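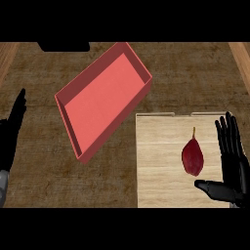
*Fig. 1. Brown tabletop with a red tray and a pale wooden board.*

## Section 3: Oiling the Top

The can says one coat of Flakard oil protects a wooden table "for years." We have not seen that, and we don't suggest planning on it. A table used for meals every day will want fresh oil when water stops beading on it, whatever the label promises.

These steps are for bare or previously oiled wood. If your table came with a lacquer finish, as the Colell tables do, oil will sit on top and stay sticky. To check, put a drop of water somewhere out of sight and leave it for five minutes. A dark spot means the wood will probably take oil. No dark spot means you should find out what's on there before you open anything.

### Before you start

You need the oil, two or three lint-free rags, a gray scrub pad, and a bucket of water. The Gititano kit also has a foam applicator and a "wood primer." The applicator is fine. We tried the primer on half of one top and could not tell which half it was a month later, so it is left out of the steps below.

1. Clear the table and wipe it with a damp cloth. Don't use spray polish. Most of them leave silicone behind, and oil won't go in where silicone is.
2. Let the wood dry overnight. A hair dryer is not a substitute, though one popular video says it is.
3. Rub the whole surface with the scrub pad, going with the grain. Light pressure is enough.
4. Vacuum, then wipe with a dry rag.
5. Pour a small pool of oil in the middle and spread it thin. If it looks generous, it's too much.
6. Wait 40 minutes. The can says 10, which may be true in a very hot room.
7. Wipe off everything that hasn't soaked in, then wipe again with a clean rag.
8. Leave the table alone until the next day. Add a second coat only if you see dull patches.

> **CAUTION:** Oily rags can heat up and catch fire without a spark. Lay them flat outdoors to dry, or put them in a metal can of water with a lid. Do not ball them up in the trash. This is one warning on the label that we believe completely.

> **NOTE:** Keep the room above 60 °F. Oil applied in a cold garage in February may stay tacky for a week.

### Putting things back

"Food ready in one hour" on the front of the can appears to mean dry to the touch. Oil goes on hardening long after that. Treat the top gently for at least five days.

1. Set things down and pick them up again straight. Dragging is what leaves the long pale lines people blame on the oil.
2. Check the undersides of crockery and boards for grit. Bakos sells felt dots for this. They work until they get wet, and then they come off and stay on your table.
3. Keep hot pans off the wood. No oil we know of is heatproof, including the ones that say so.
4. Raise a tray well clear of the table before you turn or tip it, so a corner doesn't dig into fresh oil.

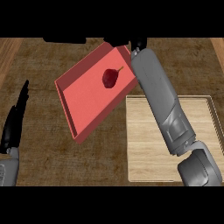 ### If it's still sticky

Too much oil was left on. Wet a rag with a little fresh oil, rub the sticky area until it loosens, and wipe it dry right away. If that does nothing after two tries, use mineral spirits with the windows open and begin again at step 4.

Do not sprinkle on flour, cornstarch or baby powder. Questions about this section go to Sobia Tarar, who will ask how long you waited before wiping.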